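Plirkier Clothes Swap and Mending Circle
Minutes of the meeting held on Monday, August 31, 2026, upstairs at the Tirnurier Rooms

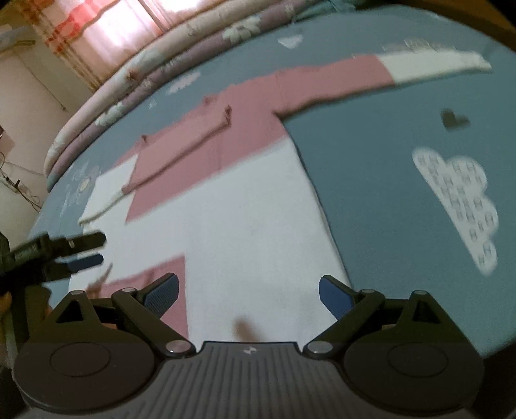
A pink and white garment laid flat on a blue printed bed sheet.

Present: Kerstin Reinholz (chair), Maud, Dilys, Owen P., Owen T., Farida, Jean, Colin (minutes), and two new faces, Sunita and her daughter Priya. Welcome both!
Apologies: Bernard, Lotte.

The meeting opened at ten past seven, once the kettle had been found.

1. Minutes of the last meeting

Agreed, with one correction. Item 5 should say that Farida offered to lend her overlocker, and not that she offered to sell it. Farida would like this made very clear.

2. Matters arising

The squeaky clothes rail has been oiled and is a joy to push. The second rail still leans to the left when loaded with coats. Owen T. will try a longer bolt.

Jean has written to the library about leaving leaflets on the front desk. They said yes straight away and asked for more than we had printed.

The lost button tin has not turned up.

3. Report on the summer swap

Kerstin was delighted with how the day went, and so was everyone else in the room. There were 300 visitors through the door, our best summer yet, and over 1000 garments changed hands. The queue reached the bike racks before we opened, and people were chatting and comparing bags the whole way down it.

Children's clothes went fastest, as ever. The school uniform table was bare by half past eleven and we could have filled it twice. Men's clothes were thin again, apart from a splendid run of waistcoats from one donor, which Dilys hung together by the window and which all found homes.

Maud said the token system worked much better with one colour for adults and another for children. A few people still asked whether they could bring tokens back another time. After some talk it was agreed that yes, tokens carry over to the next swap, and the sign should say so in large letters.

Shoes were a muddle. Pairs got separated and we ended the day with five odd ones. Owen P. suggested tying laces together on arrival and using pegs or elastic bands for the rest. Agreed with great feeling by all who had been on the shoe table.

What was left over went to the hospice shop, except for the very worn things, which Farida has taken for patching and rags.

4. Mending table

The mending table took in 42 items on the day and 18 were finished while people waited. The others were pinned, labelled and sent home with a note on how to carry on, or booked in for a Thursday evening.

Farida was full of praise for the two teenagers who sat down to learn a ladder stitch and stayed until closing. One of them has since come to two Thursday evenings and is now putting a new zip in a tent bag!

Zips were the most common request, followed by hems and then underarm seams. We are very low on open-ended zips in dark colours. Jean will buy a mixed box, and Dilys will go through the drawer under the stage, where she is sure there is a bag of them.

There was a long and happy discussion about darning. Sunita learned from her grandmother and does it in two colours so that the repair shows. She passed round a sock heel and the meeting stopped for several minutes. She has kindly agreed to run an evening on it, date to be fixed with Kerstin.

5. Sorting and checking donations

Maud asked for a clearer routine. At the summer swap things were accepted at the door in a hurry and some had to be taken off the rails later — a coat with a torn lining, two jumpers with moth holes, a dress with no fastening.

Agreed for next time:

Bags to be opened and checked before tokens are given out.
Each garment to be laid out flat, front and back, with sleeves opened out.
Cuffs, collars, knees and underarms to be looked at first.
Pockets to be emptied. Owen T. has a bus pass and a set of house keys from July, please ask around.
Anything mendable goes in the green crate for Farida, with a peg at the trouble spot.

Colin asked whether we should turn away clothes with names inked in the collar. The feeling was no, particularly for uniform, as most families simply cross out and write over.

6. Offer of storage from Isaksson

The manager at Isaksson, the removals firm on the corner, has offered us half a bay in their dry store from January. There would be no charge, but we would need to fetch and return things in their opening hours, and they close at four on Saturdays.

This would free up the landing cupboard and spare Bernard's garage, which he has been too polite to mention. Everyone was very keen. Kerstin will go and look at the bay with Owen P. and measure the door, as the longer rail does not come apart.

7. Booking system

Priya showed us Memance, the sign-up page her running club uses. People pick a slot and get a reminder the day before. It looked simple and the text was large enough for Jean to read from the back row. We would use it for Thursday mending slots only.

Dilys was worried about people who are not online. It was agreed to keep the paper book by the door and let Colin copy the names across each week. To be tried until the winter swap and then talked over again.

8. Winter swap

To be held in January, back in the main hall. Theme to be coats, knitwear and party clothes. Owen T. would like a separate rail for fancy dress and was given it on the spot.

Jean will do soup again. Maud will ask the choir whether they can spare their folding screens, as the changing corner was draughty last year. Farida would like better lamps for the mending table — two at least, with long arms.

9. Any other business

Dilys has been given four boxes of knitting wool, mostly good double knit in greens and greys. Free to anyone who will collect.

Owen P. asked that the last person out on Thursdays checks the iron as well as the lights.

Priya offered to draw a new poster and was thanked loudly.

Actions

Kerstin: visit the Isaksson bay, fix the darning evening with Sunita
Owen T.: bolt for the second rail, bus pass and keys
Jean: zips, more leaflets for the library
Dilys: drawer under the stage
Maud: new token sign, choir screens
Colin: paper book and Memance
Farida: prices for lamps

The meeting closed at five to nine. Next meeting in the same room, and please bring your own mug.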